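About Rarklow

We compare robot grippers, arms, wrist cameras and controllers, and we write down what we find. 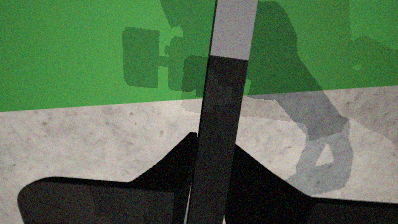
Rarklow started as a side job. Two of us worked in a packaging plant and had to choose a gripper for a new line. We had three catalogs on the desk and all of them promised the same thing. So we borrowed the parts, tried them for a month and made a table. Then another plant asked for the table, and after that one more.

Today we are a small company with one workshop in Camano and a simulation room on the floor above it. Our customers are mostly small factories, and also some schools that want to buy their first arm and are afraid to buy the wrong one.

How we work

Every comparison begins in simulation. We build the gripper as a model, put it on the model of the arm and let it work from the view of the wrist camera. We change the lights, the shadows and the surface under the gripper, and we add noise to the picture, since a real camera has noise too. A controller that gets confused by the shadow of its own arm will show this to us very early, and it costs nothing to find out.

After that we go downstairs to the real machines. Each gripper does the same 473 picks with the same set of 25 objects. Some objects are easy, like a block of wood. Some are there only to make trouble - the soft bag of rice is disliked by every gripper we have tested so far. We do not change the set for a customer, but we can add a customer's own parts at the end of the list.

For the controllers we measure the delay between the camera picture and the movement. We also note how long it took us to install everything, including the time we spent looking for the right cable. Customers tell us that they read this page of the report first.

What you receive

You receive a written report, all the raw numbers and the simulation files, so your own people can repeat the test. If a gripper dropped something, it is in the report. We also tell you when two products are so close that the price should decide.

We do not sell grippers or arms and we take no commission from those who make them. Makers can send us a product for testing, but they pay the same fee as all others and they see the report at the same time as the customer.

Our projects

Cliltero is our open collection of results. It holds 176 comparisons at this moment and you can read it without an account. The older entries were made before we had the wrist camera test, and they are marked so.

Nygård is the name of our test bench. We designed it ourselves, it is heavy and not very pretty, and we are now on the third version. The drawings are free for schools.

Visit us

The workshop is open for visitors every month except January, when we calibrate all the equipment. Please write some days before you come, and bring your difficult parts with you - we like to see them.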